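21 November 2021

Went in on a Sunday to get more of the donut runs done while the lab was quiet. Kendra Landry had the serving tray and I took the keyboard. We're still on the question from October, whether the policy does better if the wrist camera sees the whole table before each reach, or only the last stretch. 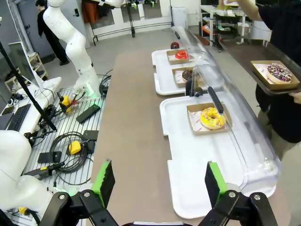 Wrist view with the gripper open, Kendra at right with the purple one.

We ran 40 trials, 2 blocks with a break between. The first block used the wide look and the second went in with the short approach only. Wide look failed 3 times, short approach failed 11. I expected a gap but a smaller one. Most of the short failures were the same thing, fingers coming down on the box wall and not either side of it.

I want to check the lighting before I believe it. The white trays throw a lot of glare, and that could be hurting the close view more than the missing context does.
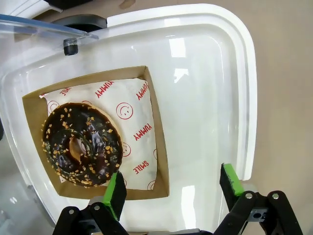 Kendra thinks the liner print matters too, all that red lettering turned every which way. She wants a block with plain paper. I said fine, but after the glare test, one change at a time.

Total is now 606 episodes. Copied everything to the Rukwood drive and wrote up the failures by type. Left at dark. Need to order more kraft boxes tomorrow.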